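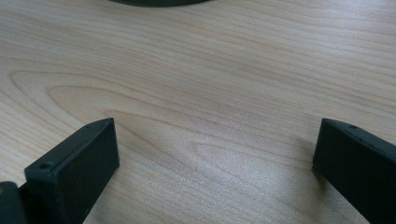
Figure 5.1 The fingers of a hand-held gripper, fully open above the work surface.

Chapter 5
Setting Up and Looking After the Hand-held Station

Earlier chapters dealt with machines that are bolted down. The station treated here is carried, for the most part, in the operator's hands. It consists of a table, a pair of hand-held grippers, the cables that serve them and the stands placed behind the working area. There is no fence to inspect and no arm to bring back to its home position, and new staff often conclude that there is little to maintain. The fault record at the Ravia training workshop suggests otherwise. Of the 731 entries made against its hand-held stations, the greater part concerned fingers that had worked loose or cables that had been pulled.

The chapter follows the order in which a technician would meet the work. Section 5.1 covers the fingers and their alignment. Section 5.2 covers the test pieces used to check the grip, and Section 5.3 the table and floor. Repairs that require the gripper body to be opened are left to the next chapter.

Before starting, the reader should be able to use a torque driver and to fill in a Closel service card. Readers who have not met the card before will find a blank copy at the back of the book.

5.1 The fingers

Alignment is checked with the fingers open and nothing held between them. The technician rests the gripper over a clear part of the table and looks along the line of the tips. Both tips should stand at the same height, and the inner faces should be turned towards each other to the same degree. A finger that leans will still close on a large object and may go unnoticed for weeks. It will then drop the first thin one it is given.

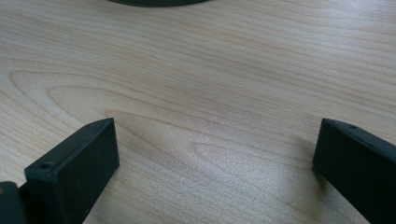
Évan Le Goff
Senior Instructor in Machine Maintenance, Ravia

The table itself is a useful guide, provided that it is used with care. Wood grain curves, and a technician who lines up a finger against a grain line will set it crooked. Shadows mislead in the same way, especially where the lamp stands to one side of the table. A steel rule laid across the gap is the correct reference.

If the tips do not agree, the fixings are slackened on both fingers, never on one alone. The fingers are closed gently on the setting block, the fixings are tightened a little at a time, and the gripper is opened and closed again before the rule is put back. A finger that moves a second time should be taken off and its seat cleaned. Dust from packing material gathers there – so does dried adhesive from old pads – and either will hold the finger off its seat by a small but constant amount.

The result is entered on the card whether or not any change was made. An empty line is read as a check that was missed.

5.2 Test pieces

A grip test made only on the setting block shows that the fingers meet. It says very little about how they will behave on the goods the station is meant to handle. The Flidwood method, which this book follows, therefore calls for ordinary household objects, among them at least one with thin walls and one with a patterned or uneven surface.
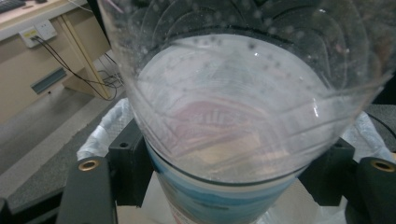
Section 5.2 last changed: 18 July 2026

Cups serve both purposes well. A clear plastic cup with moulded ridges offers the jaws an uneven wall, and when it is nested in a paper cup the technician has two materials to consider at once. The jaws are brought up on either side and closed slowly. The wall should give evenly on the left and on the right. Should one side bend first, the technician returns to Section 5.1 before making any other adjustment.

Test cups are thrown away at the end of the session. A cup that has been squeezed several times becomes soft and will flatter a badly set gripper.

5.3 The table and the floor

When the fingers have passed, the station is checked as a whole, with the operator in the working position and a gripper in each hand. 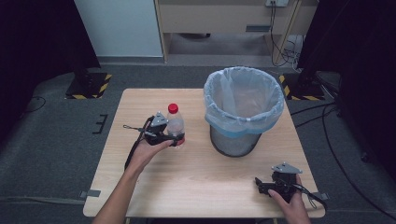
Text by Évan Le Goff, Senior Instructor in Machine Maintenance

Figure 5.4 gives the general arrangement, with a capped bottle and a lined bin on the table. At Ravia the table top is fixed at a height of 800 mm. The operator should be able to reach every object on it without leaning, and the cord behind each gripper should follow the hand freely. Cords that drag over the table edge wear quickly at that point. They are examined by touch as well as by eye, with the supply turned off.

Floor cables are led away from the place where the operator stands. The bases of the stands are compared with their marks at the start of each shift, and a base that has moved is reported before it is put back – the Katona stand has its own procedure for this, given in Section 5.3.2.

Exercise 5.1 Draw up a start-of-shift check for a station with 2 grippers. State which items may be left to the operator and which must be signed for by a technician.

Exercise 5.2 A gripper passes on the setting block but crushes one side of a plastic cup. Describe, in order, the steps you would take, and write the entry for the service card.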